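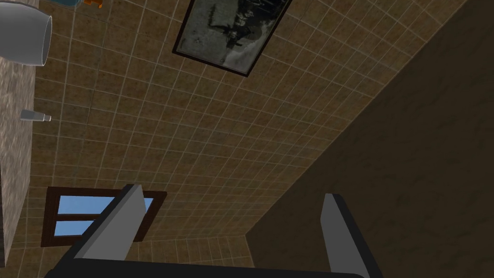

Damian Chmielewska wrote in on Friday to say that Wurik had fixed grasping in simulated homes and I should stop grumbling. So I gave the method a proper try, and I'm still grumbling.

Wurik trains a grasping policy entirely in rendered rooms, bathrooms included, with the view taken from behind the gripper's two fingers. The write-up reports results over 240 simulated runs. Fine. I ran 186 of my own, and the policy gave up on 37 of them before the fingers closed on anything. The write-up has no line for that kind of failure -- those runs get dropped and started again.

Setup was painless, I'll give it that, and the renderer copes well with tile and stone. But good-looking grout tells me very little about contact, and the friction settings are buried in a file the manual never mentions. Real-arm tests? 5, all on one bench.

Bronisława Pawłowska likes it more than I do and uses it to screen ideas before booking arm time. I could live with that use. I wouldn't quote its success rate to anyone until the dropped runs are put back in.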